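# Sorting desk, Drunus reading room

The Drunus card collection came to us in March, in mixed boxes and with no list. There are 2000 cards in all, most of them small trade cards and paper slips, and 600 have been entered so far. This page covers the desk where the entering is done and how the cards move across it. It will be updated when the next 1000 are finished.

## The desk

The work is done on a pale wood-grain desk made of two panels pushed together. There is enough room for a laptop, an organizer and whatever boxes are open that day. Bags and cases end up on the desk as well, usually on the left, and the right side is kept for paper.

Cards come out of their box in small lots. A lot stays together until every card in it has a number, and only then does the next lot come out. Loose cards wait beside the organizer, face up where possible.
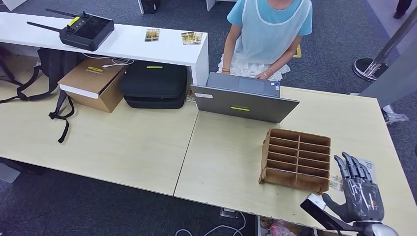
The numbers themselves are simple. Each card gets the box letter and a running number, written in pencil on a slip that travels with it. We do not write on the cards. Some of the older ones have a previous owner's number on the back in ink, and that goes in the notes column as it stands, even when it makes no sense.

## The organizer

Thin corrugated cardboard, open at the top, with two columns of narrow slots. We looked at plastic trays from Drandamum, but the slots were too wide and the cards slid down flat. Cardboard edges hold them better. When an organizer wears out it gets replaced.

Left column: cards with a printer's name. Right column: cards without one. The Kopecký cards are the exception and go in a folder of their own - there are too many for the slots.

## The laptop

Entries are typed straight into the list at the desk. The columns are number, size, printer, color, condition and notes. Faded color is recorded as "faded" and nothing more. We tried grading it, and 2 people never gave the same grade.

The list is copied to the office drive at 5 p.m.

## Storage

Finished cards go into paper sleeves and then into lidded boxes from Molport, with dividers every 50 or so. Labels go on the short side of the box, so they can be read from the aisle.

Still to do: the oversize cards, the torn ones, and a bundle of receipts that may not belong to the collection.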